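Clearing the Table Is the Hard Part

By Aldana Rivadeneira
23 Mar 2026

The open day at Sturgate drew a bigger crowd than the parking lot could handle. I was told 500 people had signed up. Most of them went straight to the main hall, where a robot arm was stacking identical boxes on a pallet. It did this very well. People filmed it, clapped, and went to get coffee.

I spent most of my visit in a side room with 2 screens and a few folding chairs. A small team from Cordeiro was going over how they teach machines to pick up after a meal. A person carries a gripper by hand through ordinary kitchens and does the chore, and the recordings are used for training. One woman in the row ahead of me asked when she could buy the finished thing. The engineer said he didn't know, and went on to the next clip.

I think that was the better demonstration, and I think Sturgate had the rooms the wrong way around.

Stacking boxes is useful work. But the boxes are all the same size, the floor is marked with tape, and the lights never change. My own kitchen table has never looked like that. A crumpled paper towel has no fixed shape. A bottle on its side can roll. A robot also has to know that the green onions are food and the wrapper is trash, and I have lived with people who could not be relied on for that.

The public money in this field mostly follows the clapping. Our county gave a grant to the Voron warehouse project last August and nothing to anyone working on home help. I understand why. A warehouse can report how many boxes it moved. It is harder to put a number on a man with bad hands who would like his table cleared without calling his daughter.

I would ask Sturgate to move the kitchen work into the main hall next year and let people see how slow it is. Some will be bored. They should still see it before they vote on another grant or believe another ad. The Gullska bus back to town was late, so I had time to write most of this at the stop.
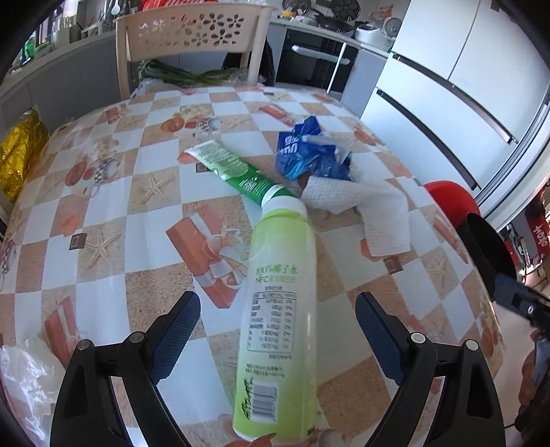 The gripper's two fingers open over a bottle of coconut water, with a wrapper and a paper towel still to go.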